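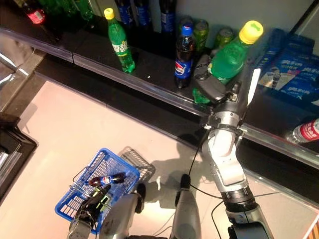
Drinks shelf, with a big green bottle tilted out from it.

How to plan a two-day drive from Prillside to Tatness

The inland road from Prillside to Tatness is 300 miles long and can be driven in one day, but it is better with a night on the way. Follow the steps below in order. The first two are best done at least a week before you leave.

Step 1: Choose your direction
Most people start in Prillside. Going this way, you climb on the first day and come down to the coast on the second, and the afternoon sun is behind you for the last stretch if you leave early.

Step 2: Book the overnight stop
The only town of any size near the halfway point is Tulto. It has two motels and a small guesthouse, the Orbán, run by Orsolya Orbán. The guesthouse takes bookings by phone only. Ask for a room at the back if trucks bother you. From March on, rooms fill up early.

Step 3: Check the pass
The road tops out at around 3000 feet. Snow can close it well into spring. Look at the state road report the evening before and again at 7 a.m. If the pass is closed, the valley detour adds 64 miles and rejoins the main road just before Tulto.

Step 4: Fill up and buy supplies
Fill the tank in Prillside. There is no gas for the first part of the drive, and the pump at the summit store is often out of service. Buy water, drinks and lunch before you go. Large bottles travel best on the floor behind the front seats.

Step 5: Drive the first day
Leave by 9 a.m. Allow an hour for the lake turnoff, where there are restrooms and a short trail. Keep to 60 on the open section even where it looks empty. Deer cross there all day.

Step 6: Drive the second day
The road out of Tulto is narrow for the first few miles, so let faster cars pass at the pullouts. Stop at the old bridge for the view. Parking in Tatness is free at the north end of the harbor and metered everywhere else.

Download your maps ahead of time. Phone service drops out past the lake and comes back on the edge of Tulto.

Route notes by Shahab Nazari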